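Plerdale Course Notes, Unit 3
From hand-held demonstrations to a drawer policy

These notes cover the software side of the drawer task. You should already have the logging tools installed and the Meltdale reader working on your machine. If the reader fails to import, go back to the Unit 2 setup sheet before going on.

3.1 What the policy gets to see

The policy takes wrist images and gripper opening as input. It does not get the position of the organizer, the table height or a model of the drawer. Anything it needs to know about where the handle is must come out of the pixels.
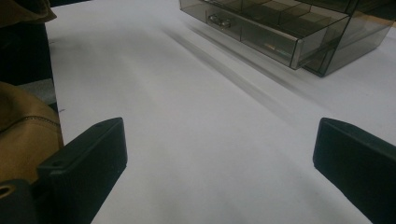
Clear plastic is hard for this. Depth estimates on a see-through wall tend to jump between the wall and whatever is behind it, and edges inside the drawer can look as strong as the edges outside it. For that reason we train on color images only and drop the depth channel. Reflections move when the camera moves, so a feature tracker will happily lock onto a highlight and report motion that never took place. Check your tracks by eye on at least one episode before you trust the numbers.

3.2 Time alignment

Each stream has its own clock. The logger writes a receive time and a device time for every message. Use the device time where there is one, and correct it with the offset stored in the episode header. Students often use receive time because it is already sorted. This works until the disk is busy, and then the wrist images slide against the gripper readings and the policy learns to close late.

The practice set has 107 episodes and 3,484 aligned image pairs. After you drop pairs where either stream is stale, you should have 1,190 left for the short-horizon exercise. If your count differs, look at your stale threshold first.

3.3 Two hands, one frame

Left and right poses are each tracked in their own start frame. To train on both, move them into a shared frame. We use the head view for this, with the Henríquez calibration script. Run it once per session and save the result next to the episodes.
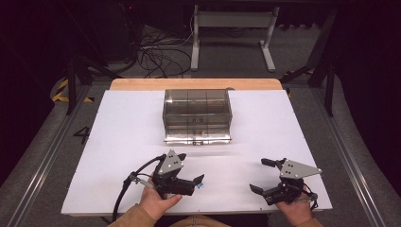 Figure 3.2. Head view of the workspace, with both grippers and the organizer on the white board.

The action for each hand is a relative pose plus an opening width. Relative means relative to that hand's current pose. Do not mix this with the shared frame. The shared frame is used only for the term that gives the pose of one hand as seen from the other.

3.4 Exercise

Load the practice set with the Urnasholm config. Plot gripper width against time for any three episodes and mark where you think the handle is grasped. Then shift the width stream by three samples and plot it again. Hand in both plots and a short paragraph on what the shift would do to a policy trained on it.

Submit through the course page. Late plots are accepted until the start of Unit 4.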